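Grukdale open afternoon: notes from the teleoperation room

I went along to the September open afternoon at Grukdale mostly to see the pick-and-place work. Visitors signed in at the front desk and were taken through in groups of eight. Our guide was Florence Boychuk, who runs data collection for the two-arm project.

The group doesn't program its arms to do a task step by step. An operator moves them by hand control, the cameras and joint positions are recorded, and each recording becomes one example for the learning system. A small camera rides at the wrist, so the model learns from much the same view it will have when it runs on its own.

Hamisi Langat, one of the operators, said a session usually runs six hours with breaks. On a good day he gets through some 183 recordings. Any attempt where he hesitates too long gets tagged, and Tamás Illés goes through the tagged ones the next morning. Most are kept. Illés said a fumble followed by a clean recovery is worth having, and his team used to throw too many of those out.

Object choice took up a good part of the talk. The current set includes mahjong tiles, which are small and have bevelled edges, so a grip that's slightly off centre tends to slide. Operators change the angle of the tile between recordings. The soft work surface was brought in last winter, and the older model, trained on a hard tabletop, did poorly on it at first.

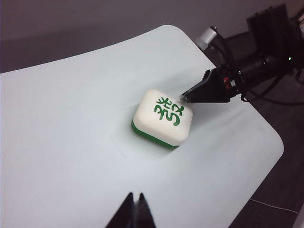
A green-character tile on the pale work surface, with the second arm's gripper close to its corner.

Questions went on until the next group was at the door. Someone asked about lighting, and Boychuk said they vary it less than they should. Tea and lamingtons were in the foyer afterwards. Parking is at the rear, off the service lane, and the gate code is on the visitor sheet.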